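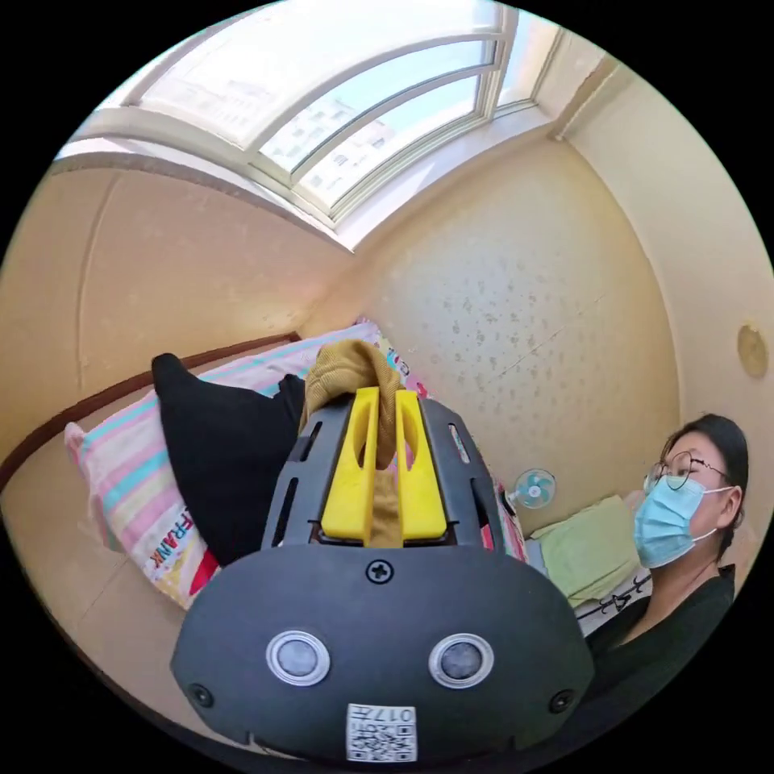
Why Do We Fold Our Clothes?

Maybe you have a chair in your room that turns into a mountain. It starts with one sweater, and then a pair of pants goes on top, and then the T-shirt you wore for only an hour, and before long you can't see the chair at all! Lots of people have a mountain like that, grown-ups included, and plenty of others use the bed.

So why bother folding any of it? Well, let's start with what clothes are made of, and we'll get to the drawers in a little while.

Cloth remembers

Pick up a sweater and look at it very closely (a magnifying glass is wonderful for this). If it is knitted, you will see tiny loops, each one tucked through its neighbor, row after row. In our workroom at Clakinura we once sat down with a child's sweater and counted the loops across one sleeve, all the way from the cuff to the shoulder, and we got to 3198 before we needed a snack.

Loops can stretch, and that is why a sweater goes over your head so easily and then hugs you again afterward. But if you hang a heavy sweater on a thin hanger for weeks and weeks, the loops at the shoulders get pulled and pulled, and you can end up with two funny little bumps there. A folded sweater lies flat, and all its loops get a rest.

Woven cloth is different. Most bedsheets are woven, with threads that go over and under each other like the strips in a paper place mat. Woven cloth doesn't stretch much, but it does like to keep a crease. Squash a cotton shirt under a heap overnight and in the morning it will look like a map of the mountains.

Why the bed is such a good place to sort
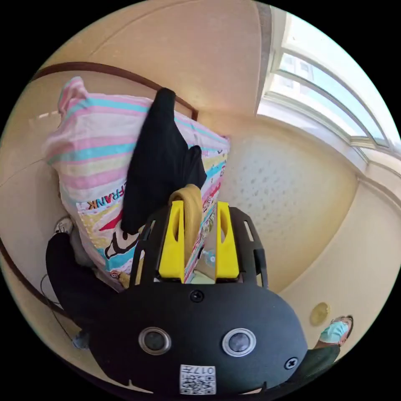

Yellow and black clothes on a striped pillowcase with a monkey on it.

A bed is big, soft, and just about the right height, so you can spread things out and see what you've got. Bright clothes are easy to spot in a pile, but dark ones are sneaky! Two black things lying together can look like one big black thing until you pick up a corner and find out that half of it stays behind. Try sorting your dark clothes near a window in the afternoon and you'll find it goes much faster.

How to fold a sweater

Lay the sweater face down and smooth it out with flat hands, from the middle toward the sides. Find the sleeves (sometimes one is hiding inside out, so reach in and pull the cuff through).

Now bring one sleeve straight across the back, and then the other one. If you have a helper, one of you can hold the body of the sweater while the other takes the cuff, and you'll find that two people can straighten a crumpled sleeve in no time. 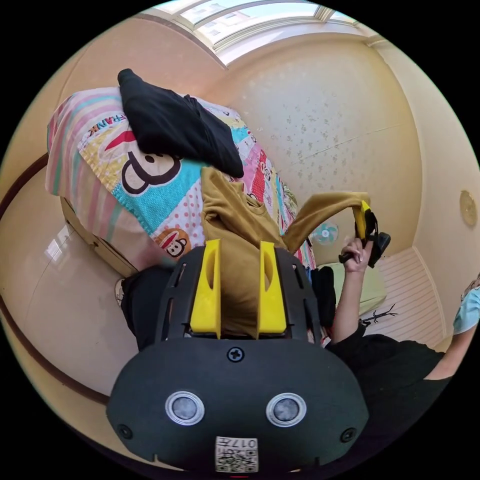 When both sleeves are lying across the back, fold the bottom up to the middle, and then fold once more so that the hem meets the collar. Turn it over and give it a pat. It doesn't have to look like the ones in a store, and your first few will probably be a bit lumpy, which is perfectly fine.

Something to try

Crumple up a T-shirt and put it in a shoebox. Then take it out, fold it, and put it back. How much room is left over now? See how many folded T-shirts you can fit in before the lid won't close, and write the number down, and then try rolling them up instead. Do you get the same number?

Words to know

Cuff: the end of a sleeve, where your hand comes out.
Hem: the bottom edge of a piece of clothing, turned under and sewn so it won't fray.
Knit: made of loops of yarn.
Woven: made of threads that cross over and under.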